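# About the Fadisdale School of Table Service

The Fadisdale School of Table Service prepares adults and young people for work in dining rooms, school cafeterias, hospital kitchens and catering. The School is owned and operated by Rendico, a private training company, and occupies two floors of the former Huvley dry goods building. Instruction is given in English, with support in Thai on request.

## Our history

The School began as a single evening course in the back dining room of the Chaiyaporn restaurant. Its founder, Sakda Nuchit, had managed the restaurant's front of house and had found that new staff came to him able to carry a tray but unable to lay a table the same way twice. His first course consisted of nothing more than plates, cups, flatware and a long table. Students set the table, cleared it, and set it again until the instructor was satisfied.

Demand soon exceeded what the restaurant could hold between lunch and dinner. Rendico acquired the lease on the Huvley building and opened the School there under its present name. The Chaiyaporn course is still taught, under the title Foundations of Table Setting, and remains the required first course for every student. To date, 1,115 students have completed it.

## What we teach

Programs are arranged by the kind of workplace a student intends to enter. A student may take one program or several, and credit for Foundations carries over to all of them.

- **Foundations of Table Setting.** Placement, spacing, handling of plates and cups, clearing, and wiping down. 15 sessions.
- **Cafeteria and Institutional Service.** Tray lines, portioning, stacking and return of dishes, and service to children and older adults.
- **Dining Room Service.** Full place settings, order of courses, table linens, and conduct toward guests.
- **Banquet and Event Service.** Room layout, long-table settings, and the management of large clearings. Students must first hold a certificate in Dining Room Service.

Each program ends with a practical assessment. There is no written examination in Foundations. Students in the other programs also complete a short paper on food safety and allergen procedure.

## The practice room

Most of the School's teaching takes place in the practice room on the second floor. The room is kept plain by design. Students work on bare tables before they are introduced to cloths, and with a single plate before they are introduced to a full setting. A plate set down on a bare surface shows clearly whether it has been centered and whether the space on either side of it is even.

Plastic dinnerware is used throughout Foundations, as it is in many of the cafeterias and care facilities where our graduates are employed. China and glassware are introduced in Dining Room Service.
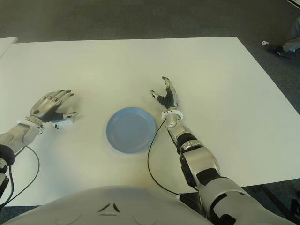 ## How a session is conducted

Foundations sessions begin at 9:30 a.m. and end at noon. The first half hour is given to washing hands, wiping tables and bringing out the dinnerware. Students are responsible for the condition of their own table from that point until dismissal.

The instructor demonstrates the exercise once without comment and a second time with explanation. Students then work individually. Plates are to be held by the rim, with the thumb kept clear of the eating surface, and lowered to the table without sliding. Corrections are made by lifting the plate and placing it again. Dragging is not permitted at any level of instruction, and the habit is corrected early.

In the final part of the session, students clear, stack and return all items to the shelves. Stacks are made by size. Damaged pieces are handed to the instructor and are not returned to use.

## Our staff

Instruction is directed by Chutima Hemmin, who joined the School as an assistant in the Banquet program and was later appointed Director of Instruction. She oversees the curriculum, observes each instructor every term, and conducts the final assessment in Foundations personally. Mr. Nuchit continues to serve as Principal and teaches the opening session of each new course.

All instructors have worked in commercial or institutional food service. New instructors complete a full term alongside an experienced colleague before taking a class of their own.

## Employers and placement

The School maintains a placement office on the first floor, open to current students and to graduates without limit of time. At present, 81 employers in Fadisdale and the surrounding county receive our list of graduating students. The School does not charge employers for this service and does not accept payment for recommending one student over another.

## Visiting and applying

Prospective students are welcome to observe a Foundations session before applying. Visits are arranged through the placement office and should be requested in advance. Visitors are asked to arrive before the session begins and to remain in the seating at the rear of the practice room.

Tuition for Foundations is $600, including the use of all dinnerware and an apron, which the student keeps. Applications for the fall term open in June. Forms are available at the front desk.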